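Hodstead Household Guide
Section 7: Setting up and restocking the first aid box

Revised July 24, 2025

Every Hodstead unit has a first aid box. Keep one person in charge of it if you can, and keep it in the same spot all year.

7.1 Choosing the spot

1. Pick a dry, level surface away from the stove, the sink and any window that gets direct sun.
2. Keep it out of reach of young children. If children visit, use a cabinet that locks.
3. Set the box down with the label facing up.

Note: A bathroom is too damp for tablets and paper packets.
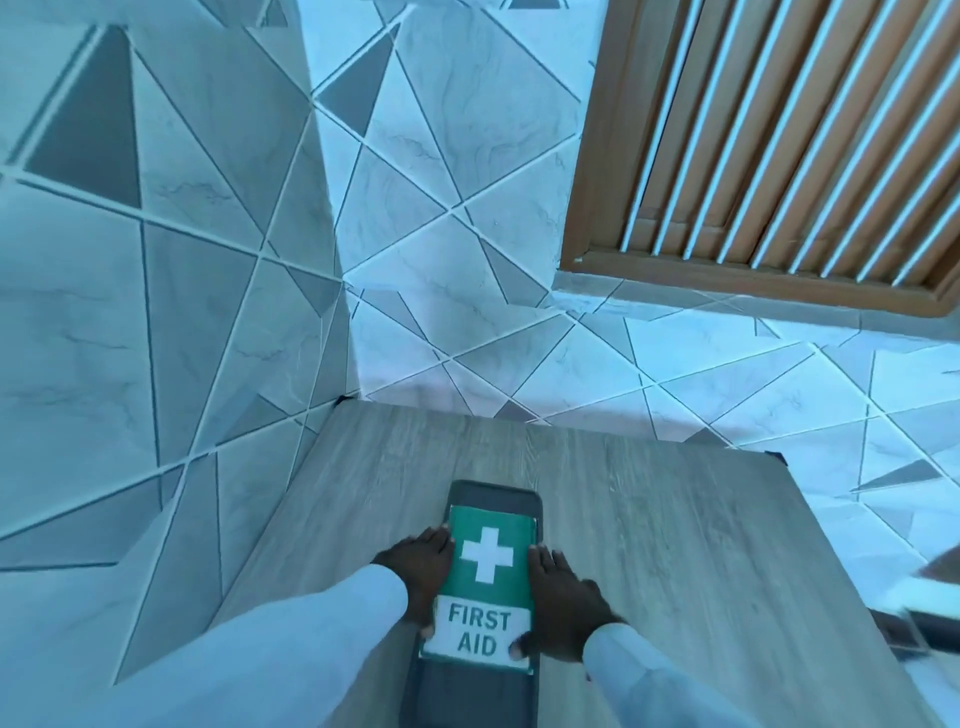
Wulan Jugah wrote in to ask whether the bedroom closet would do, as the kitchen in the Parkville units has hardly any dry space. A closet is fine, she was told, as long as everyone in the home knows to look there and nothing gets stacked on top.

7.2 Emptying and sorting

Do this on a clear table in good light. Allow yourself plenty of time the first time through.

1. Wash and dry your hands.
2. Take everything out, including loose wrappers.
3. Put packets, strips and sachets in a clear tray where you can see them all.
4. Read the date on each one. If the date has passed or can't be read, set the item aside for disposal.
5. Check every sachet for splits and pinholes. Press lightly – a sealed sachet should hold its air.
6. Flatten empty blister sections and throw them out. Keep any strip that still has its name and date.

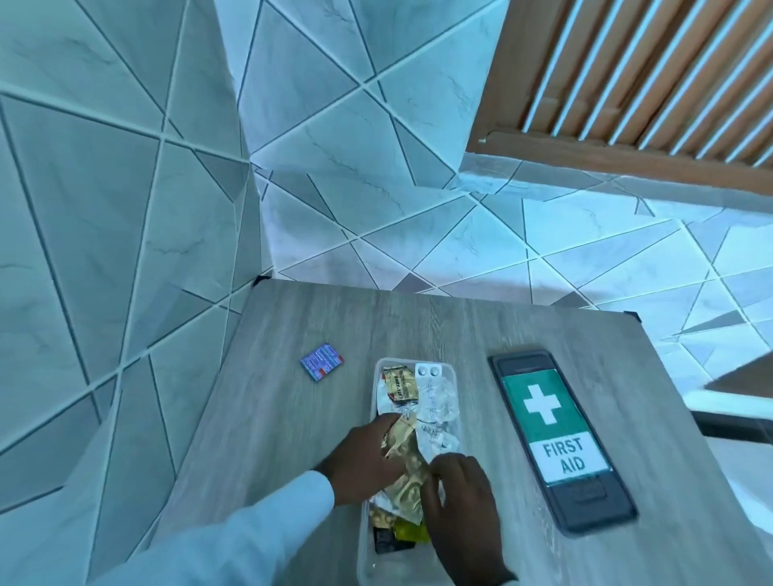 7. Group what is left by use: stomach, pain and fever, allergy, skin.
8. Put a rubber band around each group. Leave the leaflets with the packets they came with.

Caution: Do not move tablets from one strip or bottle to another. Do not keep a prescription medicine in the shared box.

7.3 Dressings and tape

1. Unroll the first few inches of each bandage. Replace it if it is yellowed or has lost its stretch.
2. Check that the tape still sticks.
3. Wipe bottles and make sure the caps close fully.
4. Lay rolls along the side of the box and stand bottles upright where there is room.
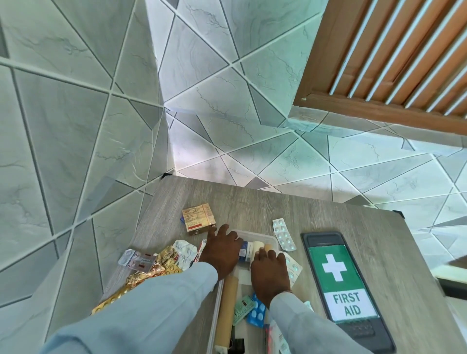
Fig. 8. Sorting strips, bandage and tape around the clear box.

7.4 Restocking

Write down what you removed and order replacements from Danko or Rukenex, or buy them at any pharmacy. Tape the finished list inside a cabinet door – not inside the box, where it gets torn.

Caution: Take expired medicine to a pharmacy drop-off. Do not flush it.

The next full check is due in August. For a spare list sheet, write to Svetozár Malý at the Parkville office and give your unit number.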